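3.2 The dressing table

I'll own up to a soft spot for this one. Of the 45 pieces of furniture in our Rullwood survey, the white dressing table is the one I kept going back to, mostly for its mirror (all those carved curls along the top!). It also raises a question we come back to in section 4: how much of the top gets used when there's a drawer right there?
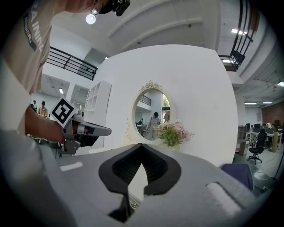
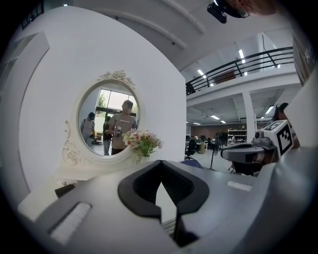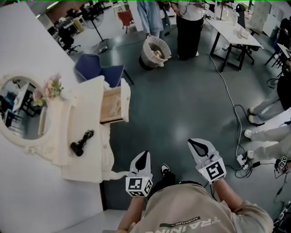 Figure 2. The dressing table mirror, with its carved crest (first and second); the table with a drawer open and a hair dryer on top (third).

Opoku's scheme would file the hair dryer under "daily things", and I'm happy to go along with that, though I'd want a separate heading for flowers.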